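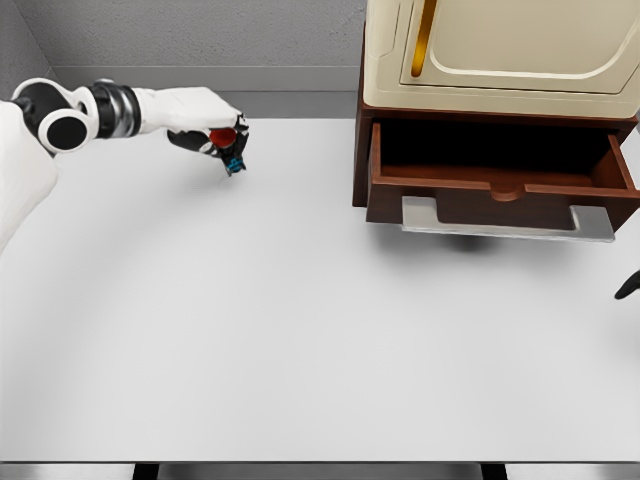 Jueves, 16 de julio de 2026

Me he levantado a las seis menos cuarto por el calor. En la cocina ya no se podía estar con la ventana cerrada, así que la he abierto y he desayunado de pie: pan con tomate y el último melocotón de los buenos. Los otros los pondré en almíbar mañana, porque no aguantan.

Al pozo he bajado a las siete. El nivel ha caído otro palmo desde la semana pasada. El año pasado por estas fechas estaba más o menos igual, y en septiembre se recuperó con dos tormentas, de modo que de momento no cambio el riego. Riego por la noche, un día sí y otro no, y los tomates todos los días un poco.

El huerto va desigual. Los calabacines no paran. Las judías de mata baja están acabadas y las he arrancado por la mañana, antes de que diera el sol en ese lado. He dejado las raíces en la tierra, como siempre, y he echado encima la paja que quedaba del invierno. Los pimientos tienen flor pero cuajan mal. Margit dice que es por las noches, que no refresca lo suficiente, y puede que tenga razón. Los suyos están igual y ella los tiene a la sombra de la higuera a partir de las cuatro.

He recogido los ajos que faltaban. Son pequeños, más que los del año pasado. Los planté tarde y eso se paga. Los he dejado extendidos en el cobertizo, sobre las cajas vacías, y dentro de un par de semanas haré las trenzas.

A las diez ha venido Sándor con la furgoneta para lo del muro de piedra. Lo hemos estado mirando un buen rato. La parte que se hundió en marzo son unos metros, pero él cree que la esquina también se ha movido y que conviene desmontar hasta allí y volver a empezar desde la zanja. A mí me parecía mucho. Hemos metido la barra entre dos piedras de la base y ha entrado hasta el mango sin hacer fuerza, así que le he dado la razón. No hay drenaje detrás, solo tierra. Quien lo levantó puso piedra buena por delante y relleno de cualquier cosa por detrás.

Me ha dado precio: 762 por la mano de obra y la grava aparte. La piedra sale toda de ahí mismo. Empezaría la última semana de agosto, cuando termine el tejado de Cusgate. Le he dicho que sí. Quería pagarle algo por adelantado y no ha querido coger nada hasta que traiga la grava.

Mientras él medía yo he ido apartando las piedras sueltas y las he clasificado en montones, grandes para la base, planas para coronar y el resto. Debajo de una había un lagarto verde bastante grande. Lo he dejado y he seguido por el otro lado.

Comida: lentejas frías con cebolla y vinagre. Siesta corta. Después, con las persianas bajadas, he seguido con el cuaderno del abuelo. Voy por el segundo, el de tapas grises. La letra empeora mucho a partir de la mitad, cuando se rompió la muñeca y escribía con la izquierda. Hoy he pasado a limpio seis páginas, casi todas de cuentas. Aparece una compra de sacos vacíos, 197, a un tal Hrubý, que no sé si es una persona o el almacén que había junto a la estación. En otra página lo nombra otra vez, con el precio del transporte, y eso me inclina hacia el almacén. Tengo que preguntarle a Rozália, que conoció la estación cuando todavía paraban los trenes de mercancías.

También hay una lista de árboles frutales con el año en que los plantó. El peral de la entrada figura ahí, y dos ciruelos que ya no existen. Del nogal no dice nada. Siempre he oído en casa que lo plantó él, pero si no lo apuntó, que lo apuntaba todo, a lo mejor ya estaba cuando compró la finca.

Sobre las cinco ha llamado Yolandi. Llega el sábado en lugar del domingo y se queda hasta el miércoles. Me alegro mucho. Viene con Keyvan, que solo puede quedarse dos noches por el trabajo. Les preparo el cuarto de arriba, que es el que da al norte, y habrá que sacar de ahí las cajas de tarros y la máquina de coser. He subido a ver cómo estaba y he acabado limpiando los cristales y dando la vuelta al colchón. La persiana se atasca a media altura. La he engrasado y baja mejor, aunque al final hay que ayudarla con la mano.

Me ha preguntado por la rodilla. Le he dicho que bien, y es casi verdad. Bajando las escaleras me molesta, en el huerto no. Los ejercicios los hago por la mañana y por la noche me los salto más de lo que debería. Hoy los he hecho las dos veces.

Yolandi quiere que vayamos al río un día, al recodo de arriba. Hace dos veranos que no subo. El camino estaba mal después de la riada, pero Margit pasó en mayo y dice que lo han desbrozado hasta el puente. Desde el puente son diez minutos. Llevaremos comida y volveremos cuando baje el sol.

He ido al pueblo a las seis y media, andando, por la sombra. En la ferretería no tenían la goma para el grifo del patio y me la han pedido. En la tienda he comprado arroz, sal gorda para los pepinos, azúcar, vinagre y una caja de Stustik, las galletas que le gustan a Keyvan y que por aquí no siempre hay. El azúcar ha vuelto a subir. Para los melocotones y la mermelada de ciruela voy a necesitar bastante, así que he cogido lo que podía cargar y el resto lo compraré el sábado con el coche.

En la plaza estaban montando las mesas para la feria y me he encontrado con Rozália. Le he preguntado lo de Hrubý sin esperar más. Dice que era un almacén, seguro, y que el dueño se llamaba igual. Un edificio largo con la puerta verde, donde ahora está el aparcamiento. Ella iba de niña con su padre a pesar el grano y le daban caramelos de anís. Me ha prometido buscar una fotografía. Lo he apuntado todo en la libreta nada más llegar a casa, que luego se me mezcla.

Al volver he mirado el contador del riego: 3970. Lo anoto aquí porque el papel de la caseta se ha mojado y no se lee nada de junio. A partir de ahora lo apunto en este cuaderno y ya está.

Cena: tortilla de calabacín, ensalada, un trozo de queso. He regado los tomates ya casi a oscuras. Había murciélagos encima de la alberca – más que otros años, me parece – y se oía la música de la plaza a ratos, cuando cambiaba el aire.

Pendiente para mañana: melocotones en almíbar antes de que apriete el calor, lavar las sábanas del cuarto de arriba, bajar las cajas de tarros, llamar por la grava y preguntar si la traen hasta el muro o la dejan en la cancela. Si la dejan en la cancela hay que contar con la carretilla, y la rueda está floja.

Son las once y diez. Veintiséis grados en el pasillo. Dejo abiertas las ventanas de los dos lados y me voy a la cama con la novela, que la tengo parada en el capítulo cuarto desde el lunes.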